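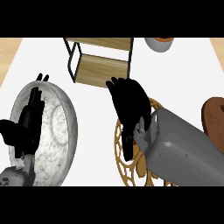
Robot arms on the packing tables — what happens to our hours?

Memcombe is putting two-armed stations on giftware packing in February. I've packed there 8 years. Do people lose shifts?
Ernő Szalai

We got them at Barros. No layoffs, but night shift went from eight people to five and the others moved to returns. Get the pay grade for the new job in writing — ours was changed on a Tuesday with no notice.
Stollus

depends on your manager. ask them
hudura237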